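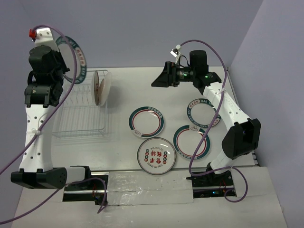 6/22/23

Spent the morning on the plate cell, which we call Gallo. The job was the cable on the right arm. It comes off the camera, goes over the wrist and down past the elbow, and it had rubbed on the bracket until a patch of the jacket felt rough. I moved the tie up the link, ran through 4 test moves by hand, and left more slack at the wrist — the last loop was too tight.

The left arm got new screws at the gripper, two of them. I still want to swap its connector, but the part is with Robichaud and won't ship before next week.

Yolandi Lekota asked for the hour count. It's 1637, and over six hundred of those are since January.

Next up is the dish rack. It slides a little when a plate goes in hard, so I'll try rubber feet first and clamps if that fails.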